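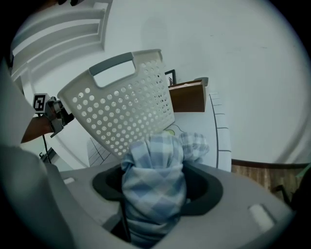

Fig. 1. Checked cloth and tilted basket, seen from one gripper while the other has the basket by its side.

Unit 2 handout: looking after the hand-held pair
Revised 18/07/2021

I've rewritten this from the February version, mostly the cable part, which was a muddle (my fault). It covers the Meredith grippers only. If you're on the Clinusmont arm this term, most of the pad section still applies but the cabling is completely different, so don't borrow it!

Start with the cubes. Each gripper carries a marker cube and the tracking is only as good as the way that cube sits. Hold the body in one hand and try to twist the cube with the other. If it moves at all, take it off, clean both mating faces and refit it. I know it's tempting to just nip up the screw and carry on. I did that for a whole afternoon once and then had to throw away 300 recordings, so please learn from my misery.

Wipe the printed faces with a dry cloth. No spray, it lifts the black.

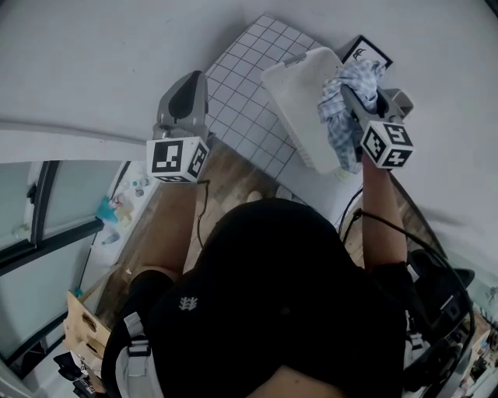
Fig. 2. Both grippers out in front, cloth in the right-hand one. Coiled cable on the right arm.

Cables next. Put the harness on first, do up the straps, and only then plug in the grippers. Run each cable down the arm with enough slack that you can reach right out and turn your wrist over without feeling a tug. Then do exactly that, a few times, before you start. A cable that pulls will work its plug loose bit by bit, and you get dropouts that look just like a software fault. I've watched people reinstall everything when all they needed was to push a plug home.

If one does need replacing, spares are in the drawer marked Didholm. Write the old cable's number in the log, snip it in half and bin it. Do not put it back in the drawer! 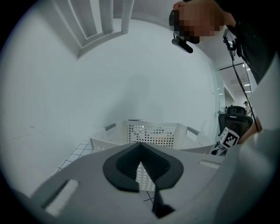
Vernulholm Technical College, Department of Automation

Now the finger pads. There's a black rubber one near the middle of Fig. 3, with the ridges running down inside the notch. Those ridges do the gripping, and thin cloth and basket rims are what show up a tired pad. Brush them out with an old toothbrush at the end of every session (lint gets right down in there) and look for shiny patches or a rim that has started to lift at one side.

To change a pad, open the jaws fully, ease the rim up with the plastic pick and peel slowly. Never a screwdriver, it scores the seat and the new pad won't lie flat. Press the new one in from the notch outwards and leave it half an hour before you grip anything. The part number is 2754, and you'll want it when you fill in the stores form.

After any pad change, check the zero again. Close the jaws on nothing, read the opening on the screen, and if it isn't zero go back through the set-up sheet from step 2.

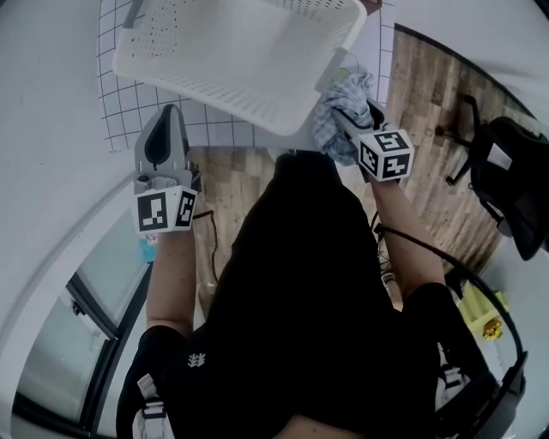
Department of Automation / Handling Lab

Last job is a short test with the cloth and the basket over the grid mat. Go gently: pinch the cloth, hold it, let go, swap hands and do it again. Watch the tracking plot while you're at it. A jump when you turn your wrist usually means a cube, a jump when you stretch usually means a cable, and if you get both, start with the cable as it's quicker to check.

For next time, bring your filled-in log and read page 32 of the course notes, the bit on jaw zero drift. I'll have a worn pad and a fresh one out on the bench so you can feel the difference.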